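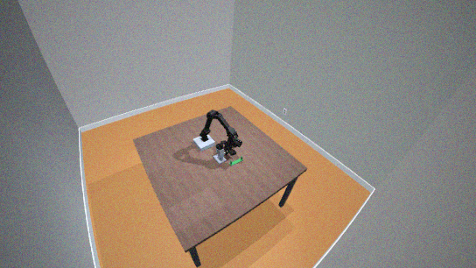 *Pinden, 22nd September*

The table in the simulator had an orange floor round it and nothing else to look at. She had been showing the arm the same job since breakfast, and this was try 59.

She held the control in her right hand. When she moved, the black arm moved, a little behind her. The job was to lift the green bar and stand it beside the grey cylinder. Drilow wanted 125 good tries by November, and so far 21 had been kept.

"You're rushing the last bit," said the man at the next desk.

"I'm not."

"You are. It'll learn to rush."

She brought the gripper down again and stopped just above the bar. She thought about her father teaching her to gut fish at Tororero, his hands over hers, the knife going in slowly. He had never explained it. After a while he had taken his hands away and she had carried on without noticing.

She closed the gripper. The bar came up crooked, swung once and stayed. She carried it across at half her usual speed and set it down. It wobbled - she kept her hand still - and then it stood.

"Keep that one," he said.

She pressed save and wrote 22 on the pad. The bar went back to its place on the table and the arm went back to its start.

At four they let it try alone. She put the control on the desk and sat on her hands. The arm came down slowly, stopped just above the bar, and waited there for about as long as she would have.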